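Guest Room Notes, and the Quilt Drive Again

Quick one this month, writing it between appointments, so forgive the state of it.

First the thing everybody emails about. Winter bedding drive is ON. Same idea as last year, drop-offs at the Ostrowski building, side door, the one with the ramp. Front door sticks and the alarm panel is fussy. Sign in on the clipboard. If the clipboard's gone, stick a note on your bag with your name and what's in it.

What we want: twin and full blankets, quilts, flat sheets in decent shape, pillowcases. New socks, any size, still in the pack or at least paired up. What we can't take: pillows, mattress toppers, anything with a heating wire. Sorry. We had a whole closet of electric blankets two years back and ended up paying to get rid of them.

Last December we gave out 79 full sets and ran out of twins by the second Saturday. Fulls were fine. So if you're choosing what to pull from the closet, twins please. Devendra Ahuja is doing the sorting schedule again and he'd like names soon, mornings espescially. Two-hour shifts. There's coffee, not good coffee.

Money side. $2185 in the account after the van repair. Enough for detergent and the laundromat runs, not enough for new quilts, so no, we're not buying any in bulk this year. Prukeo has offered us a discount on mattress covers and we'll probably say yes to that, details when I have them.

Now the washing question, because a lot of you have older quilts and are scared of them. Rightly! Celina Wieczorek brought one in that came down from her grandmother's side, family says 1890, and the binding was shredding at one corner but the middle was solid as anything. She does not machine wash it. She lays it flat on a clean sheet in the tub, cool water, a little plain soap, presses it down with her palms. No wringing. Then drains, rinses, drains, rinses again, lifts the whole thing out in the sheet so the weight isn't hanging off the stitches. Dries flat over a couple days with a fan on it. It's a weekend job. She's also the first to say that a newer cotton one can go in a big front loader on gentle and be just fine.

Test your colors first. White cloth, damp, press on every dark patch. Reds are the worst for it. If color comes up on the cloth stop there and ask somebody.

For storage: cotton pillowcase, not plastic. Refold it every few months along diffrent lines or you get a permanent crease. Not in the attic. Mice, heat, the roof leak you don't know about yet.

Nukitell folks asked if the folding workshop is coming back. I'd like it to, waiting on a room. The Trerkska hall wants 3 weeks notice now and a deposit. Will post when I know more, and if anyone has a living room that fits a dozen people and a long table, say so.

Oh and returns. A few bags came back last spring with the wrong tags on them, mostly my handwriting. Print in capitals on the tag. Marker, no ballpoint.
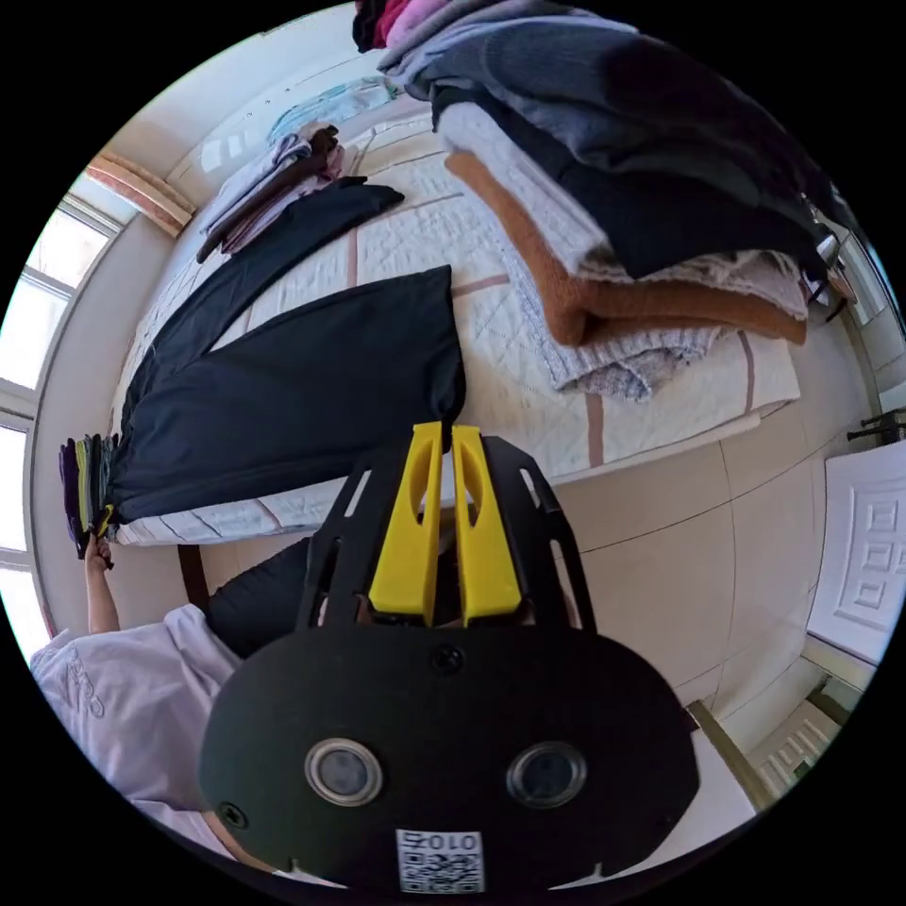

White bedspreads show everything, wash them on their own. 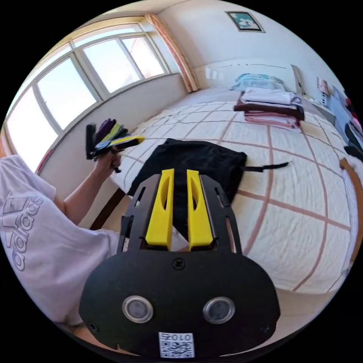
How often should a quilted bedspread be washed if it's on a bed that gets used every night?

Every couple of months is plenty if there's a top sheet under it. Shake it outside in between and spot clean with a damp cloth. Guest beds, twice a year, plus whenever the dog gets in.

Recent items
Bedding drive: drop-off hours and map
Getting candle wax out of cotton
Van repair update
Who has the big cutting mat?
Binding a worn corner, part two
Sorting shifts, how to sign up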